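Notizbuch Gewächshaus, Eintrag 18.03.2022

Thema heute: Trauermücken in der Anzucht, dritter Durchgang mit den Gelbtafeln, dazu die ersten Zahlen aus dem Nematodenversuch.

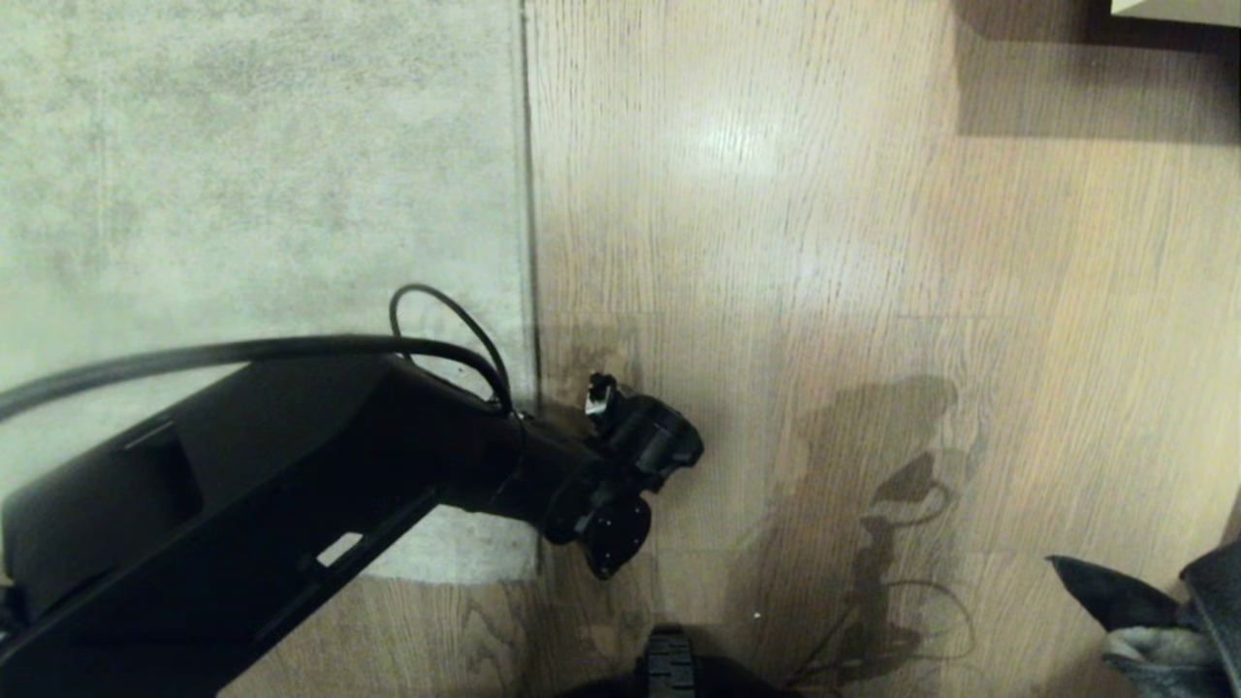 Stand vom letzten Eintrag: Befall in Haus 2 hauptsächlich bei den Pelargonienstecklingen und beim Basilikum, in Haus 1 nur vereinzelt. Gertraud hatte vorgeschlagen, die Tische am Nordgiebel zuerst zu behandeln, weil dort das Substrat am längsten nass bleibt. Das haben wir so gemacht.

**Gelbtafeln**

Ausgewertet wurden die Tafeln der letzten sieben Tage. Ich habe beide Seiten unter der Stirnlupe ausgezählt, Trauermücken getrennt von allem anderen. Summe Haus 2: 3.046. Summe Haus 1: 2.250. Der Wert für Haus 1 ist viel höher als erwartet. Beim Durchgehen am Nachmittag habe ich in Haus 1 kaum etwas fliegen sehen, aber die Tafeln hängen dort direkt über den offenen Säcken mit dem Siqueira-Substrat. Vermutung: die Säcke selbst sind der Herd und die Kulturen haben damit wenig zu tun. Muss geprüft werden, bevor wir noch einmal Nematoden bestellen.

Eyvindur meint, die Tafeln hingen ohnehin zu hoch. In Haus 2 sind sie eine Handbreit über dem Bestand, in Haus 1 deutlich höher, damit die Giesswagen durchkommen. Die beiden Summen sind also nicht sauber vergleichbar. Ab jetzt überall gleiche Höhe, eine Handbreit über dem Blattwerk, und beim Giessen kurz zur Seite schieben.

**Kartoffelscheiben**

Zur Kontrolle der Larven wieder Scheiben von rohen Kartoffeln aufs Substrat gelegt, Schnittfläche nach unten, über Nacht liegen gelassen. Morgens umgedreht und mit der Lupe angesehen.

- Pelargonien, behandelt: einzelne Larven, träge, zwei davon milchig verfärbt
- Pelargonien, unbehandelt: an jeder Scheibe Larven, gut zu erkennen an der schwarzen Kopfkapsel
- Basilikum, behandelt: fast nichts
- Basilikum, unbehandelt: stark, dazu Frassstellen am Stängelgrund bei mehreren Töpfen
- Tomatensämlinge: nichts gefunden

Die milchige Farbe passt zu einem Befall durch Steinernema feltiae. Gisela hat zwei Larven in Wasser aufgelegt und will sie morgen unter dem Binokular öffnen. Erst danach schreibe ich das als Wirkung auf.

**Nematoden, Ausbringung**

Packung kam gekühlt an, lag bis zur Anwendung im Gemüsefach des Kühlschranks. Inhalt komplett in einem Eimer mit handwarmem Wasser aufgerührt, dann auf die Kannen verteilt. Zwischendurch immer wieder rühren, die Tiere setzen sich schnell ab. Beim ersten Durchgang hatten wir das vergessen, und die letzten Töpfe haben vermutlich den grössten Teil abbekommen.

Siebe vorher aus den Kannen nehmen! Tomás hat mit Sieb angefangen, wir haben es nach der zweiten Kanne gemerkt. Betroffen sind die ersten beiden Reihen Basilikum auf Tisch 5, die sind im Plan mit Bleistift markiert und bleiben aus der Auswertung draussen.

Substrattemperatur lag den ganzen Tag über dem Mindestwert auf der Packung, nur direkt an der Tür knapp darunter. Die Tür bleibt nachts jetzt zu, die Matte davor habe ich wieder hingelegt.

**Giessen**

Das ist nach wie vor der wichtigste Punkt. Die Stecklinge stehen zu nass. Ich habe heute bei jedem Tisch ein paar Töpfe ausgehoben: oben nass, in der Mitte nass, unten nass. So kommen wir mit keinem Mittel weiter, die Weibchen legen in die feuchte Oberfläche ab, und bis die nächste Generation schlüpft, dauert es im warmen Haus nur wenige Wochen.

Abgesprochen mit Hjalti:

- Haus 2 ab sofort nur noch von unten anstauen, Überschuss nach einer halben Stunde ablassen
- Oberfläche zwischen zwei Gaben abtrocknen lassen, Fingerprobe genügt
- Basilikum bekommt eine dünne Schicht Quarzsand auf die Töpfe, zunächst nur die Hälfte von Tisch 3
- Algenbelag auf den Matten abschrubben, Matten einmal ganz durchtrocknen

Für die behandelten Töpfe gilt das mit dem Abtrocknen vorerst nicht. Die Nematoden brauchen noch Feuchtigkeit, also dort gleichmässig feucht halten, aber nicht stauend nass. Hjalti hat dazu einen Zettel an die Tischkante geklebt.

**Substrat**

Zwei Sorten im Haus, das torffreie von Siqueira und die Anzuchterde von Odside. Ich habe von beiden je eine Schale abgefüllt, angefeuchtet, mit feinem Vlies abgedeckt und ein Stück Gelbtafel hineingelegt. Schlüpft etwas, kam es mit dem Sack. Die Schalen stehen im Büro auf dem Fensterbrett, bitte stehen lassen und das Vlies nicht anheben.

Offene Säcke werden künftig umgeschlagen und geklammert. Der angebrochene Sack ganz hinten in Haus 1 war oben schon grün, den habe ich auf den Kompost gekippt.

**Raubmilben**

Gertraud hat bei Endier wegen Bodenraubmilben angefragt. Lieferbar, aber erst in der nächsten Sammelbestellung. Sie würden sich zur Vorbeugung bei den Tomaten anbieten, solange dort noch keine Larven zu finden sind. Ich bin dafür, Eyvindur will erst die Gelbtafeln vom nächsten Durchgang sehen. Offen gelassen.

Das Neempräparat Plular lassen wir vorläufig weg. Zusammen mit den Nematoden wüsste ich am Ende nicht, was gewirkt hat.

**Nebenbei gesehen**

- Am Rosmarin ein paar Blattläuse an den Triebspitzen, abgestreift, Tafel dazugehängt
- Pelargonie 'weiss gefüllt': drei Stecklinge mit schwarzem Stängelgrund, samt Topf entsorgt. Kann Pythium sein, Larvenfrass war an denselben Töpfen auch
- Lüftungsklappe West schliesst nicht ganz - Dichtung ist hart geworden
- Messer nach den kranken Stecklingen mit Spiritus abgewischt, Flasche ist fast leer

**Offen**

- Gisela: Larven öffnen, Ergebnis hier eintragen
- Tomás: neue Gelbtafeln, alle auf gleicher Höhe, Datum auf die Rückseite
- ich: Schalen im Büro täglich ansehen, Kartoffelscheiben in fünf Tagen wiederholen, dann auch in Haus 1
- Hjalti: Quarzsand besorgen, feine Körnung
- Spiritus auf die Einkaufsliste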